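Back on the bench, and happy about it

Last winter I wrote that I was finished with basketball. Some of you were kind enough to answer that you did not believe me. You were right. In February I went to watch one game of the Findmont evening league, only to watch, and by the second half I was already asking who is responsible for registering new players.

So now I play for Brustine again. The team is named after the bakery that paid for the first shirts many years ago. The bakery is closed, but the name stayed on the shirts, and the shirts are still the same ones. Mine has a small hole under the left arm, and the number 10 on the back is losing its zero.

I have to explain how our league works, because friends from home always imagine something bigger. We play in a school gym with one row of benches along the wall. When there is a derby, people also sit on the floor behind the basket, and the referee must ask them to pull in their feet. The clock is old and makes a noise like a truck going backwards. Each team pays 700 for the season, and this covers the gym, the referees and the light.

Our first game was against Fledine, who finished above us every year that I can remember. They have a tall center who does not jump, he only raises his arms, and this is enough. We decided to keep him far from the basket by making him defend our guards outside. For the first quarter it worked very well. Then he stopped following anybody and simply waited for us under the rim, and we had no second idea.

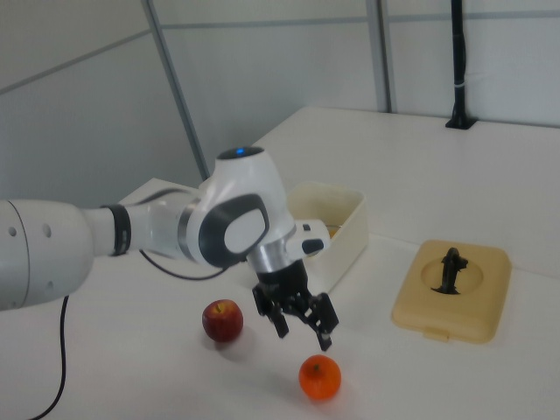

I came in with 5 minutes left before halftime. My legs remembered more than I expected, but my lungs remembered nothing. I made one pass I am proud of, behind the back of a defender and straight into the hands of our fastest player, who was so surprised that he traveled. I also took one three-point shot. It touched the side of the backboard, and I prefer not to write more on that subject.

In the third quarter we changed to a zone defense. I have always liked to play zone, maybe because it is a little like learning a language: you must listen to what the others are saying and move before the sentence is finished. We talked a lot, in three languages at least, and Fledine missed several shots in a row from the corner. The difference became two points. The people on the floor began to stamp, and I felt the old thing in my stomach that I had missed during the whole year.

We lost, 70 to 64. In the last minute we made fouls to stop the clock, and they did not miss one free throw. I was angry in the shower and not angry anymore when I arrived at the parking lot.

After the game we went to Ouazzani, the small restaurant across from the gym, as we did in the old days. They still push the tables together before we ask. I had the lentil soup and a second lentil soup. Somebody drew the center on a napkin, with arrows showing how to pull him out next time, and we argued over the arrows until the chairs were going up on the other tables.

The next morning I could not go down the stairs in a normal way – I went sideways, holding the rail. My knee is a bit swollen on the inner side. I put ice on it in the evening and I do the exercises with the rubber band that I got after my injury, the ones I always stopped doing when the pain went away.

Our next game is at home too, at eight in the evening. Please come if you live near. Bring a cushion, the benches are hard.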